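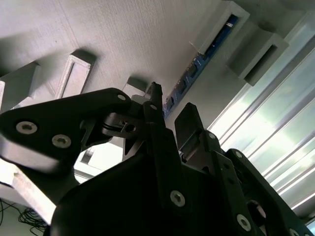 Shiyu Liao reckons you should never buy new memory until you've pulled out the old stick and put it back in once, and I've come round to that view after wasting a whole evening (and a trip to Nurnton for parts I didn't need). So before you spend anything, have a go at this. It's the job I get asked about more than any other, and if you can change a vacuum cleaner bag you can do it!

What you'll want: a screwdriver, a soft cloth, a torch, and a bit of clear bench. I work in the shed because the kitchen table is always covered in somebody's homework. Put the kettle on after, not before, and keep the mug well away.

First up, shut the computer down properly, switch it off at the wall and pull the power cord out. Then hold the power button in for 15 seconds. Unplug everything else as well, and if you're the forgetful type take a quick snap on your phone of which cable went where. I am very much the forgetful type.

Now lay the tower on its side with the removable panel facing up. On most older desktops that's a couple of screws at the back and the panel slides off towards you, though my Hedlund had a catch that took me ages to find. Pop the screws in an egg cup or a jar lid.

Touch a bare metal bit of the case before you go near anything green. I do it every time I come back to the bench too, even if I've only been gone long enough to let the dog out.
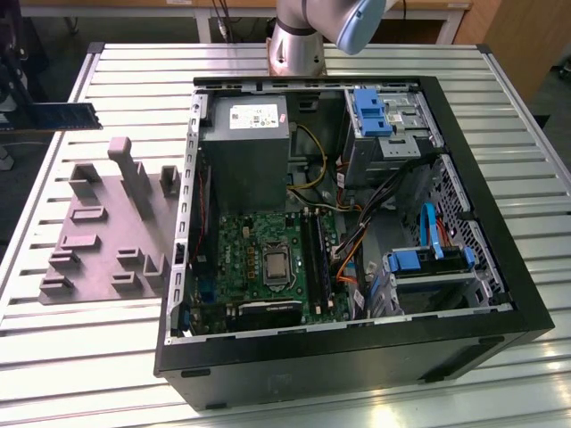 Side panel off, memory stick held beside the case.

Get your bearings before you touch anything. The power supply is the big metal box with the label on it, and you leave that one shut, always. The motherboard is the large board, and the memory slots are the long skinny ones not far from the processor. If your cooler is in the way you can usually work around it. Don't take it off just for this, or you'll be cleaning off old paste and putting on new, and that's a whole other page.

Push the little clips at the ends of the slot outwards and the old stick should lift up enough to grab. Hold it by the short ends and keep your fingers off the contacts. I give the slot a look with the torch and a gentle puff from a rubber blower if there's fluff in it. Mine's a Clomo, cost next to nothing, and I use it on the keyboard as well.

Look for the notch along the bottom edge of the stick. It's off centre, so it'll only go in one way round. Line it up with the bump in the slot, stand the stick up straight, then press down evenly with a thumb at each end until the clips come in. It takes a firmer push than you'd think, and my first one sat half in for a week while I blamed the monitor.

If you're putting in two, check the manual for which slots to use as a pair. The Faser board I learned on had it on page 42, in tiny grey writing.

Panel back on, cables back in, power on. Give it a minute, as some machines have a bit of a think the first time. If you get beeps or a black screen, switch off, unplug and reseat the stick before you try anything cleverer.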